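4.2 Keeping two arms out of each other's way

We started out planning each arm on its own, and I'll admit I liked that version a lot because the code was tiny. Each arm got its goal, asked Kong (our motion planner) for a path, and went. It was fine as long as the goals were at opposite ends of the table. Put them near the middle and we'd get two perfectly good paths that crossed!

So Kong now plans both arms together, but only when it has to. Before every move, Ranlow, the little scheduler we wrote on top of it, checks whether the two swept volumes overlap. If they don't, the arms go in parallel like before. If they do, the planner treats them as one big system and we pay for it in compute. We cap that search at 3,000 samples, and when it runs out, one arm simply holds still and the other goes first (a bit dumb, but I've grown fond of it).

The breakfast layout is the one we kept coming back to while tuning this, as in Figure 3. Tall things near the back and low things up front make the arms come in at very different heights, and the overlap check gets a real workout. We replayed 1,298 logged moves from the Nosdale bench through the new scheduler, and most of the joint searches came from reaches toward the back of the table.

One thing I'd still like to fix is the padding. We inflate every link by the same margin, cables included, and that makes Ranlow more nervous than it needs to be around the wrists. Shrinking it per link is on my list for February.
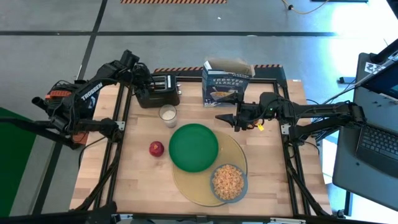 Figure 3. The breakfast layout, with the left gripper above and behind the toaster and the right one near the cereal box.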